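Group chats are killing the plain phone call and I'm tired of it. Six people, two days, one dinner. Still no time picked. Kwaku Amegashie called me last week, out of nowhere, and we had it sorted before my coffee was done. Felt almost rude, picking up. When did that happen?

Yes, calls interupt. So does a phone buzzing all thru lunch with thumbs ups.

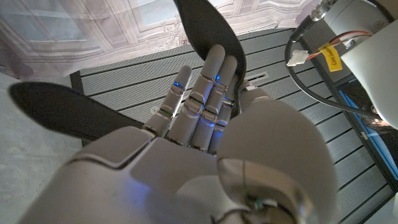 And tone. You can't hear a "fine." My sister's "fine" has cost me whole weekends. Just call. Let it ring, I'll get there.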